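## Chapter 3: Laying Out Before You Cut, Fold or Stitch

I learned to handle cloth on my nan's ironing board, and if you're in the same boat you'll know how that goes. Everything slides off. You chase it, you pin it, it slides off the other side, and by the time you've got it all back up there the grain has wandered and you've lost your cup of tea somewhere under the calico. So before we get to seams (Chapter 4, hang in there!) I want to spend a whole chapter on the bit most people rush, and that's getting fabric flat on a table and keeping it there.

When I started teaching at Clastport our workroom had one decent table and a lot of arguments over who got it. I'd choose a big pale top over a fancy timber one any day of the week. Dark cloth shows up beautifully against it, you can spot a stray thread from the doorway, and a crease has nowhere to hide. Ours came from a supplier called Peltonen and it's been scrubbed so often I've stopped apologising for the marks.
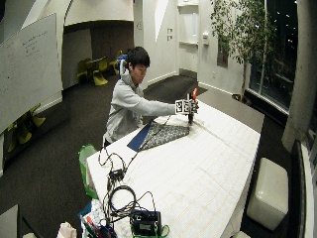 **Do I need to press a piece before I lay it out?**

Press it first if it's been folded in a cupboard for any length of time, and let it cool completely before you measure. Warm cloth stretches under your hands, especially a loose weave, and you'll end up with a piece that's shorter than your chalk line says it is.

Patterned fabric deserves a bit of extra patience. A dense speckle looks forgiving, and it is when it comes to matching seams, but it makes the grain awfully hard to read. I get my nose right down near the surface and follow a single thread with my fingertip. It feels silly and I still do it every time. If you're working with a print next to a plain colour, say a speckled grey and a navy, sort out the plain one first and use its straight edge as your guide.

Smooth from the middle outwards with a flat palm. Don't tug at the corners! Tugging gives you a lovely straight edge for the 2 seconds before you let go.

For the exercises in this chapter you'll want:

- a piece of plain cotton, 700 mm along the longer side
- a scrap of anything patterned
- tailor's chalk in a colour you can see
- a ruler longer than your hand (I use an old Bravimex one with the numbers half rubbed off)

Exercise 3.1 uses only the plain cotton, so put the patterned scrap to one side and clear yourself some elbow room.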